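Separación de residuos domésticos en un edificio de viviendas
Memoria del trabajo de la asignatura Gestión Ambiental

1. Introducción

El trabajo estudia cómo separan la basura los vecinos de un edificio de alquiler y qué parte de los envases llega al contenedor que le corresponde. El tema salió de una práctica de clase en la que comparamos las ordenanzas de varios municipios y vimos que casi todas regulan el contenedor de la calle y dicen muy poco de lo que pasa dentro de casa.

El edificio elegido se llama Ulla y tiene 156 viviendas. La recogida la lleva la empresa Clekska, que vacía los contenedores de envases dos veces por semana y los de resto a diario.

2. Método

Repartimos 200 cuestionarios, uno por vivienda y el resto en la residencia de estudiantes contigua, que usa los mismos contenedores. El cuestionario tenía 7 preguntas cerradas y un espacio para comentarios. Se dejó en los buzones en abril y se recogió en una caja colocada en el portal.

Además, con permiso de la administración de la finca, abrimos bolsas del contenedor de resto y anotamos los objetos que deberían haber ido a otro sitio. En total se clasificaron 389 objetos. Para la ficha de registro adaptamos el modelo de Peter Mikuš, que separa metal, plástico, cartón para bebidas, vidrio y textil. Añadimos una categoría de «útiles de limpieza», porque el modelo original los mezclaba con el plástico y nos daba problemas.

3. Resultados

El metal es el material que más aparece fuera de lugar, sobre todo latas de bebida. Le siguen los envases de plástico pequeños, como tapas y vasos de yogur. El vidrio casi no aparece en el resto, seguramente por el peso y porque el iglú está en la misma acera.

En los cuestionarios la mayoría dice separar siempre o casi siempre, lo que no coincide con lo que vimos en las bolsas. Parte de la diferencia puede venir de quién contesta: quien no separa probablemente tampoco rellena el cuestionario.

La falta de espacio es el motivo más repetido. Muchas cocinas del edificio tienen un solo hueco para el cubo debajo del fregadero. También hay dudas sobre objetos concretos. Las esponjas y los estropajos van al resto, pero varias personas los echan al contenedor amarillo porque los consideran plástico.

4. Propuestas

Proponemos colocar en el portal una hoja con los objetos dudosos y pedir a Clekska que cambie los adhesivos de los contenedores, que están muy gastados. También pedimos precio de cubos dobles a dos proveedores, Etska y Kolář. El modelo de Kolář cabe bajo el fregadero sin quitar la balda; el de Etska es más barato, pero obliga a desmontarla.

Queda pendiente repetir el recuento después del verano, con las mismas fichas y el mismo número de bolsas.
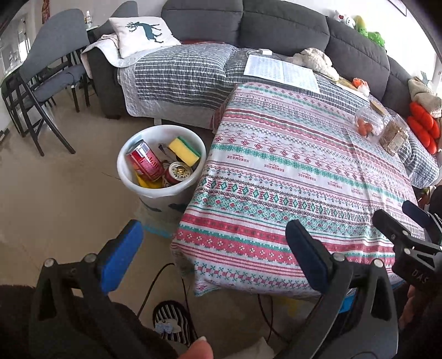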